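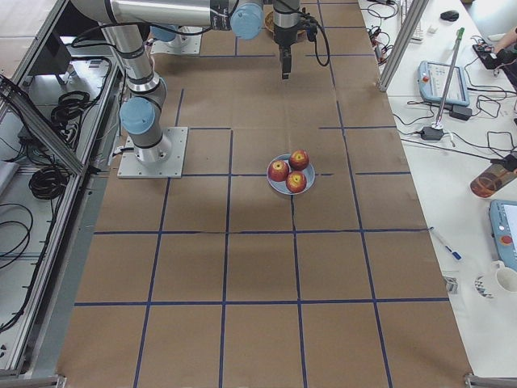 The Apple Year

In June I decided to eat an apple every day until I stopped wanting crackers at four in the afternoon. I still want the crackers. I now want them after an apple, so I suppose I've invented a second snack.

My grocery store in Grelholm carries two kinds, red and the other red. The red ones look wonderful and taste like a wet paper towel with ambitions. The other red ones are fine but cost more, and the sign says "crisp" in a typeface that makes me suspicious.

So on Saturday I drove to the orchard outside Gidenberg, which is run by Luuk De Graaf and has a gravel lot big enough for 50 cars and a cash box that would fit in a mitten. He asked what I wanted the apples for. I said eating. He looked at me like I'd asked for a horse in medium.

There are baking apples, he explained, and keeping apples, and some you should leave in the cellar until winter and then apologize to. I don't have a cellar. I have a drawer under the oven with muffin tins in it. He sold me a 20-pound bag anyway.

Things I've made since: sauce, more sauce, a cake that sank, and a crumble my sister called "brave." The neighbors have stopped answering the door. I did like the crumble, though, and I'd make it again with half the cinnamon and a deeper dish, because the oven still smells of burnt syrup.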